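I have put off rebuilding this old tower for most of a year, so of course I finally got going the week my editor wanted 650 words on something else entirely. Sorry, Nusrat!
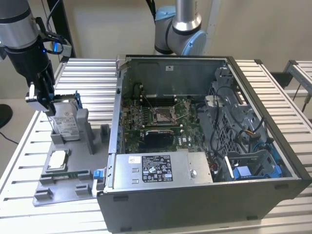 **Tipoki, 19 Sep 2019** — My favorite part of any rebuild is the laying out. The hard drive gets its own slot, standing up with its blue bracket on top, and the processor and the memory stick each get a spot too (I used to keep mine in a cereal bowl). With the socket empty you get a good look at that little lever, and I do love that lever.

Koen Verschueren sold me my first used Dell for 50 bucks, and he still swears by laying the case flat on its side before you touch a thing. He's right — gravity is a great help with small screws.

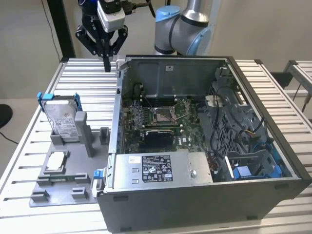
## Before the processor goes in

Touch bare metal, hold the chip by its edges and match up the corner mark. Then let it drop in under its own weight — no pushing!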